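De : Toltier
À : liste Couleurs et badigeons
Objet : Re: [badigeons] Gris qui vire au bleu, que faire ?

Bonjour à toutes et à tous,

Je réponds avec un peu de retard, mais la question me passionne trop pour que je la laisse filer !

> J'ai passé deux couches de gris à la chaux dans mon entrée (côté nord, une seule
> fenêtre) et le soir tout va bien, c'est doux, presque crème. Le matin, par contre,
> j'ai l'impression de vivre dans un frigo. Le nuancier disait « gris lin ».
> Est-ce que je dois tout reprendre avec un autre pigment, ou est-ce que ça va
> bouger en séchant ? Le mur a été fait en mai.

Si le mur date de mai, il ne bougera plus beaucoup. La chaux éclaircit énormément les premiers jours, puis elle continue un petit peu, et ensuite ce que tu vois est ce que tu as. Mais surtout ne reprends pas tout ! Un gris fait avec du noir et du blanc tire presque toujours vers le bleu dès que la lumière vient du nord, c'est le noir de vigne qui fait ça (j'adore ce noir, mais il est traître). J'ai eu exactement la même surprise dans le couloir de Kustside, avec un échantillon qui me semblait parfaitement neutre sur la table de la cuisine.

Pour s'habituer l'œil, rien ne vaut la comparaison de plusieurs gris côte à côte, avec une touche de brun chaud dans le voisinage. 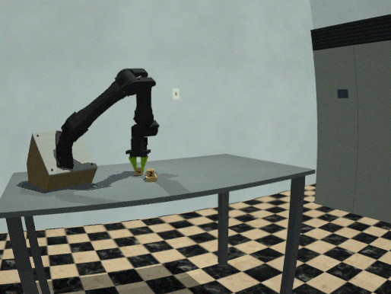
Plateau gris, mur pâle, flancs bruns du socle.

Cache le brun avec le doigt, puis retire-le, et regarde si ton idée du gris change. Sur un vrai mur l'effet est encore plus fort, parce que la surface est immense et que le badigeon n'est jamais uni.

Ma recette de rattrapage, donc. Je pars d'un badigeon très dilué, 600 g de chaux aérienne en pâte pour un seau, et je remplace le noir par de la terre d'ombre naturelle. 30 g suffisent pour commencer, délayés la veille dans de l'eau. On passe une seule couche, à la brosse large, en croisant, sur un mur bien humidifié. L'ancien gris reste dessous et donne de la profondeur, c'est magnifique, bien plus vivant qu'une couleur neuve posée d'un coup. J'ai fait ça à Skondness sur un pignon intérieur et je m'arrête encore devant !
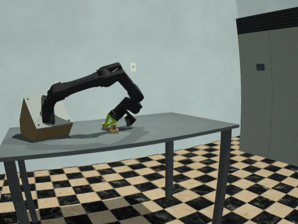
Il faut quand même faire un essai avant, et un essai assez grand : un carré de 50 cm de côté, à hauteur des yeux, plus un deuxième près du sol, où la lumière arrive autrement. Laissez-les sécher complètement. Ensuite allez les voir le matin, puis vers 11 h, puis le soir avec la lampe que vous utilisez vraiment. Dans mon couloir, c'est l'ampoule qui a tranché entre deux mélanges que je trouvais identiques en plein jour.

Si tu trouves le résultat trop vert (l'ombre naturelle le fait parfois), une pointe de terre de Sienne calcinée, vraiment une pointe, et ça se réchauffe tout de suite. Évite l'ocre jaune dans une entrée au nord, chez moi ça a donné une teinte de vieux carton mouillé.

Est-ce que quelqu'un ici a déjà essayé la terre d'ombre sur un fond à la caséine ? Je voudrais m'y mettre pour le plafond et je n'ai aucune idée de la tenue.

Amicalement, et bonnes couleurs,
Toltier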